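Ticket: Zundimlow, Zelle 2 — Freigabe nach Handwechsel
Status: in Klärung
Bearbeitung: Darcy Maihi

09:40
Hallo zusammen, vielen Dank für die ausführliche Meldung, das hilft mir wirklich sehr! Ich fasse kurz zusammen, damit wir vom Gleichen reden: Nach dem Tausch der Hände verweigert die Sutero-Steuerung die Freigabe, sobald die Geschwindigkeit über 70 Prozent eingestellt ist. Bei 70 Prozent und darunter läuft alles ohne Meldung.

10:25
Ich habe mir das Protokoll in Ruhe angesehen. Die Grenze kommt aus unserer eigenen Hausregel: Nach jedem Wechsel am Endeffektor gilt das reduzierte Profil, bis jemand die Prüfliste Tautahi mit ihren 12 Punkten abgezeichnet hat. Bei euch fehlen Punkt 10 (Kabelführung am Unterarm) und der Eintrag zum Not-Halt. Die Steuerung macht also genau das, was wir ihr einmal beigebracht haben — auch wenn es im Alltag manchmal lästig ist.

11:15
Bitte die Kabelführung bei abgeschaltetem Antrieb prüfen, beide Arme, und danach den Not-Halt an beiden Tastern auslösen. Nehmt euch die Zeit dafür, ich bleibe gern am Telefon.

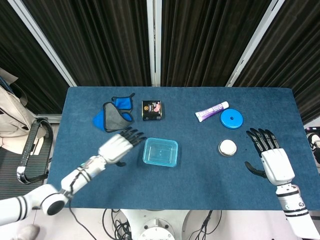

Darf das Profil auf 80 Prozent gesetzt werden, solange die Liste noch offen ist?

Das geht leider erst mit vollständiger Unterschrift, auch für einen kurzen Probelauf. Die Freigabe trägt danach Prirnetti ein, bitte nicht selbst im Menü ändern.

13:05
Ich lasse das Ticket offen und schaue am Nachmittag wieder hinein. Liebe Grüße, Darcy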